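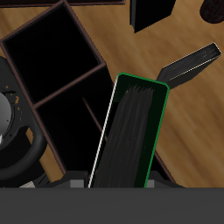
Green along the top and right, gray streaks through the middle.

Subject: Re: [kraut] Cloudy brine, soft cabbage, general despair

Fabian Wallner wrote:

> Second batch this November and the second one to go limp on me. The
> brine is cloudy, the top layer smells like a gym bag, and my wife has
> moved the crock to the garage without a vote. I salted "to taste" as
> my grandmother did. It has been going 17 days. Is it dead? Also, does
> anyone still use cabbage leaves on top, or are we all buying glass
> weights now?

Fabian,

Cloudy is fine. Cloudy is what brine does when something is living in it, and something living in it is what you signed up for. The gym bag I would worry about more, though my own kitchen has smelled like that for most of 14 years and I still get invited to things.

The trouble is "to taste." Your grandmother had salted a few hundred crocks by the time you were watching, and her taste was a measuring instrument. Yours and mine are not there yet. Weigh the trimmed cabbage, take two percent of that in salt, and write it down on something that won't end up in the compost. I ignored this advice from Hermine Aebischer for years and made a great deal of soup.
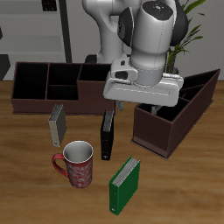
Limp cabbage can also come from heat. Where was the crock before its exile? If the answer is "next to the stove," your wife may have done you a favor. I had one by the radiator last winter and it went from raw to hair gel in no time at all. The garage is good as long as it doesn't freeze. Mine lives on the cellar stairs, where I trip over it twice a week, and it has never been better.

As for the age of the cabbage, Luzius and I have been over this on the list before and I won't start it up again, except to say that he's wrong. A fall head, hard as a bowling ball, holds its crunch. The summer ones are mostly water and good intentions.

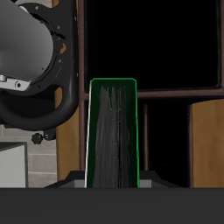

On weights: I own the glass ones. They're pretty, and they slide off to one side like everything else I've put in there. Aba Ackah uses a folded outer leaf with a small jar of water on it and has better kraut than I do, which she brings up. Use the leaf, and throw it away when it goes brown. If the top layer is fuzzy in any color besides white, or slimy and pink, the whole lot goes out and we say no more about it.

For batch three, my way, which you're free to argue with:

1. Trim, core and weigh. Slice it thinner than seems reasonable.

2. Salt, then squeeze until there's a puddle. If your hands aren't tired you've stopped early — go again.

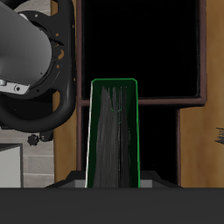
3. Pack it down hard, leaf on top, jar on the leaf. Everything stays under the brine.

4. Leave it alone. I start tasting at day 10 and usually move it to the fridge by 26, but I like mine sour enough to annoy people.

Caraway is between you and your conscience. Send word on the smell.

Meinrad Hämmerli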